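Tisthorpe Cricket League
Player Registration and Disputes: Frequently Asked Questions

Last revised: September
Applies to: all clubs in Divisions 1 and 2

These answers summarize the league rules on registration, transfers and appeals. Where an answer and the rule book differ, the rule book applies. Rule numbers are given in parentheses.

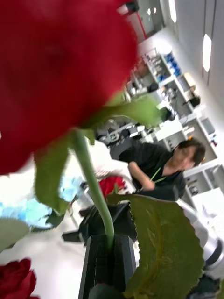
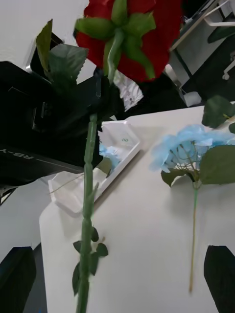
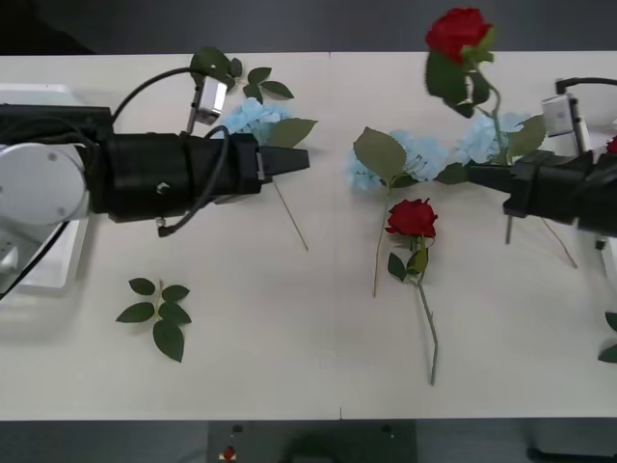 Registration

Who has to be registered?
Every player who appears in a league or cup match, including substitutes who bat or bowl. A substitute who only fields does not need to be registered but must be named on the team sheet. (Rule 4.1)

How many players can a club register?
A club may hold up to 26 registered players per team at any one time. Players under 16 are not counted toward the limit. (Rule 4.3)

What is the deadline for a weekend match?
Registration must be completed in the Seslow system by 6 p.m. on the Monday before the match. A form saved as a draft is not a completed registration. The status line must read "Accepted." (Rule 4.4)

Can a player be registered with 2 clubs?
No. A player may hold one active registration. If a second is entered, the system suspends both until the player confirms one in writing. (Rule 4.6)

Transfers

When can a player transfer during the season?
At any time before the transfer window closes on the last day of July. After that date a transfer is allowed only if the player's current club has withdrawn or been terminated. (Rule 6.2)

Can the current club block a transfer?
Only for unpaid fees or unreturned club equipment. The club must enter the objection within seven days and attach a statement of what is owed. An objection without a statement lapses on the eighth day. (Rule 6.5)

What happens to the registrations of a terminated club?
They remain valid for 14 days from the date of the termination notice. Players may transfer without the club's consent during that period. See Form 843. (Rule 6.9)

Disputes and appeals

How does a club appeal a points deduction?
Send Form 355 to the disputes secretary, Ginevra Rinaldi, within five days of the written decision. Attach the scorecard and the decision letter. The appeal fee must be paid on the same day the form is sent. (Rule 9.1)

Is the penalty on hold while the appeal is pending?
No, unless the panel grants a stay. A request for a stay is made in Section C of the form. Published tables show the deduction until a stay is granted. (Rule 9.3)

Who hears the appeal?
A panel of three, chaired by Sơn Lò. A panel member connected with either club must step down before papers are circulated. (Rule 9.4)

May a club be represented by a lawyer?
Yes, with two days' written notice to the panel and the other club. Each side pays its own costs. (Rule 9.7)

Is the panel's decision final?
On questions of fact, yes. On the meaning of a rule, either club may refer the matter to the Drarkitz Arbitration Service under the terms in Appendix B. (Rule 9.10)

Can the Fabbri Cup be played while a dispute is open?
Yes. Cup matches go ahead as scheduled. If the result is later set aside, the losing side takes the place of the disqualified side in the next round, provided that round has not started. (Rule 11.2)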